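O quarto de hóspedes e a arte de receber sem pressa

Cresci numa casa onde havia sempre alguém a chegar. Primos, uma tia que vinha às consultas, o afilhado do meu pai que estudava longe e aparecia em setembro com uma mala que mal fechava. Não me lembro de ninguém ter sido mandado para um hotel, e a casa nem era grande. Havia um quarto ao fundo do corredor, com a janela virada para os limoeiros, e durante anos pensei que toda a gente tinha um quarto assim, guardado para quem viesse.

Foi com essa ideia antiga na cabeça que apanhei a camioneta para Jinddale, uma vila onde o costume de alugar o quarto de cima a viajantes nunca desapareceu por completo. Quem lá vive chama-lhe simplesmente "dar cama". Dá-se cama a quem vem a pé pela serra, a quem tem família no hospital, a quem perdeu a última ligação da tarde. E dá-se com uma naturalidade que me comoveu um bocadinho, confesso, talvez por vir de uma cidade onde já se combina um café com três semanas de antecedência.

Fiquei em casa de Sorcha Rennie, que se mudou para a vila por causa de um casamento e por lá ficou depois dele. Recebeu-me à porta de avental, com a chaleira já ao lume, e antes de me mostrar fosse o que fosse quis saber se eu tinha comido. Não tinha. Sentámo-nos na cozinha diante de uma sopa de grão com espinafres e de um pão de côdea dura, e ali estivemos até às dez da noite, a falar de comboios, de joelhos doridos e da melhor maneira de guardar marmelos (ela embrulha-os em papel; eu nunca consegui que durassem até ao Natal).

"As pessoas preocupam-se demasiado com o quarto", disse-me ela, a cortar mais uma fatia. "Perguntam-me pelas almofadas, pelas toalhas, pela televisão. O que o hóspede quer primeiro é saber onde pode pousar as coisas."

Tenho pensado muito nesta frase. Uma pessoa que chega a uma casa alheia anda nos primeiros minutos de braços cheios, física e moralmente, e não sabe se pode abrir uma gaveta, se deve descalçar-se, se o banho faz barulho. Um bom anfitrião responde a tudo isto sem que lhe perguntem. Sorcha tem uma prateleira vazia junto à porta, um cabide livre e um bilhete escrito à mão com a hora a que costuma levantar-se. O bilhete diz também que o café está no armário da esquerda e que a torneira da água quente é teimosa.

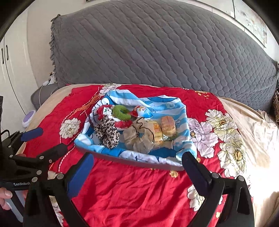 Quantas mantas convém deixar a quem vem passar a noite? Duas chegam quase sempre, uma na cama e outra dobrada ao alcance da mão, para que o hóspede não tenha de a pedir às quatro da manhã.

Na manhã seguinte fui conhecer a Busesora, a pequena associação que mantém a lista das casas que dão cama. Funciona numa antiga mercearia, e ainda conserva o balcão, as balanças e um cheiro muito ténue a bacalhau. O registo é feito em cadernos, a caneta, e no mais grosso de todos contam-se 2485 dormidas desde a primeira página. Há nomes que se repetem todos os outonos. Há um casal que assina sempre com o desenho de um barco. Há quem deixe receitas, e uma senhora que, zangada com o galo do vizinho, escreveu duas páginas inteiras sobre o assunto e voltou no ano seguinte.

Perguntei se não seria mais prático passar tudo para o computador. Responderam-me que sim, que já se falou nisso, e serviram-me outro café.

O caminho que traz a maior parte destes viajantes é o de Dadurano, que atravessa a serra e sobe aos 975 metros antes de descer para a vila. Fiz só o último troço, devagar, a parar em todos os muros com sombra. Lá em cima o vento cheira a esteva, e percebe-se logo por que razão quem chega do outro lado vem com vontade de se sentar e de ouvir uma voz. A meio da descida há uma fonte com uma caneca de esmalte presa por uma corrente. A caneca está amolgada de um lado, e a água é tão fria que faz doer os dentes.

Almocei no Fallahi, o restaurante da praça, que serve borrego ao fim de semana e, nos outros dias, aquilo que houver. Havia arroz de feijão com pataniscas, e havia também, na mesa ao lado, uma discussão muito animada sobre lençóis. Uma das senhoras defendia o linho até ao último fio. A outra dizia que o linho é lindo mas que arranha quem não está habituado, e que nenhum hóspede tem coragem para se queixar. Fui chamada a dar a minha opinião - coisa que em Jinddale parece acontecer a qualquer forasteiro que esteja sentado a menos de dois metros - e respondi que para mim o importante é que tenham secado ao sol. Foi uma resposta cobarde, bem sei, mas valeu-me um cálice de licor de tangerina.

Aprendi mais umas quantas coisas nessa mesa. Que o hóspede deve poder fechar a porta, mesmo que nunca a feche. Que não se pergunta a que horas quer acordar, pergunta-se se tem de estar nalgum lado. Que um copo de água à noite vale mais do que flores, embora as flores também não façam mal a ninguém. E que é preciso deixá-lo ajudar em qualquer coisa, secar a loiça, ir buscar o pão, porque quem não faz nada numa casa alheia nunca deixa de se sentir de visita.

À noite contei tudo a Sorcha, que se riu muito com a história do linho e me disse que aquela discussão dura há anos. Depois pôs-me nas mãos um pano e uma travessa molhada, e ficámos as duas de pé, ao lado do lava-loiça, enquanto lá fora começava a chover.

A camioneta de regresso sai às sete e meia da manhã. Quando desci, ela já estava levantada, tal como prometia o bilhete, e tinha embrulhado para mim meio pão, um queijo pequeno e três marmelos em papel de jornal. Comi o pão e o queijo antes da primeira curva. Os marmelos estão na minha despensa, numa prateleira alta, e ainda não perderam o cheiro.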